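Forum > Naturwissenschaften > Geschichte der Physik

Start Neu Mitglieder Regeln
Suchbegriff eingeben Suchen

Pukidel, 8/15/21
Wer hat den Atomkern entdeckt? In meinem Schulbuch steht nur Rutherford. Den Streuversuch haben doch Geiger und Marsden gemacht.

Zalar
Gemessen haben die beiden, die Deutung kam von Rutherford. Das Buch hat recht.

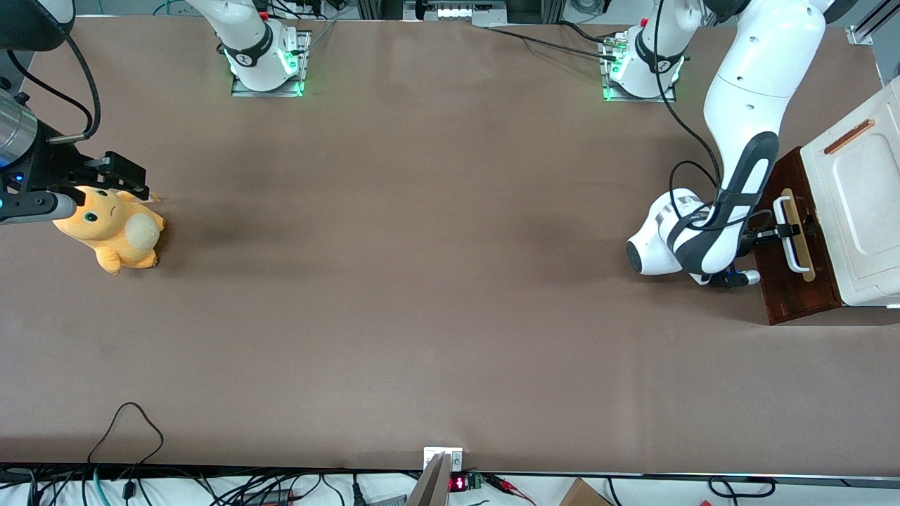
Marsden war damals noch Student. Ein Halbsatz im Buch würde reichen.

Grostelov
Sehe ich anders. Ohne die Messung keine Deutung. Mein Buch widmet den beiden 12 Zeilen.

Pukidel
Welches denn?

Grostelov
Muss ich im Januar nachsehen, liegt im Keller.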